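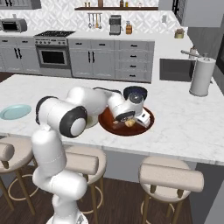

Round brown tray on a white marble kitchen island

Zanddale is a lakeside town and visitor destination on the northern shore of Lake Urnon. It is known for its old ferry landing, its covered market and the shoreline path that links it with the neighboring village of Drernent. Most visitors come in summer, although the town also draws day-trippers in December, when the market stays open late.

History

The town grew up beside a ferry landing built in 1840 to carry timber and livestock across the narrow part of the lake. Passenger service began later, and for many years the boat was the only practical way to reach Drernent in wet weather, when the shore road flooded. The timber trade faded after the road was raised, and the warehouses along Landing Street were gradually turned into shops, cafes and guesthouses.

Sights

The old town lies between the landing and Krishnan Hill, a wooded rise of 205 feet with a stone lookout at the top. The climb starts behind the market and follows a paved path with benches at the turns. The lookout faces south across the lake, and on clear days the far shore is visible as far as the Drernent lighthouse.

The covered market has an iron roof and is open every morning except Monday. Stalls sell smoked fish, bread, honey and cut flowers. A small local museum occupies the upper floor of the former customs house next door. Its main exhibits are ferry tickets, ship models and a set of shoreline maps drawn by the surveyor Bujar Pavlović. 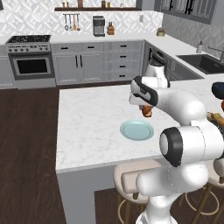

The shoreline path runs east from the landing to Drernent and is shared by walkers and cyclists. It is flat for most of its length - the one steep section is at Urnon Point, where riders are asked to dismount. Walking it one way takes roughly 3 hours with stops. Many people return by ferry, and bicycles are carried on the lower deck when there is room.

Transportation

Buses from the regional rail station stop at the foot of Landing Street. The ferry operates daily in summer and on weekends for the rest of the year, using two boats in the busy season. Parking in the old town is limited to residents, and visitors' cars are directed to a lot west of the landing.

Further reading

Hoxha, Amra. The Lake Urnon Shore: Walks and Landings. The revised edition of January 18, 2020, includes a fold-out map of the path and a chapter on the ferry.

See also

Drernent lighthouse
Krishnan Hill
Lake Urnon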